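Fado's bad Monday

Well, that was a week! Fado is the arm we use at Trunberg for pulling old desktop towers apart, and after 11 happy days it let go of a power supply halfway through a lift. It came down hard on the bench, right where Gifty's hand had been a moment earlier. No one was hurt, but I hit the stop button so fast I nearly broke my thumb.

Dinesh reckons the grip force setting got wiped in the February update (I'm still blaming the finger pads). Either way we're running at a crawl until we know, and hands stay behind the yellow line, mine included.

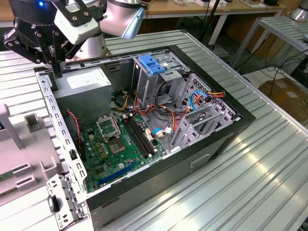
Gifty wants a proper guard before we go back to full speed, and I'm with her. Maëlle has priced one at $3,000, gulp. More photos once it's in!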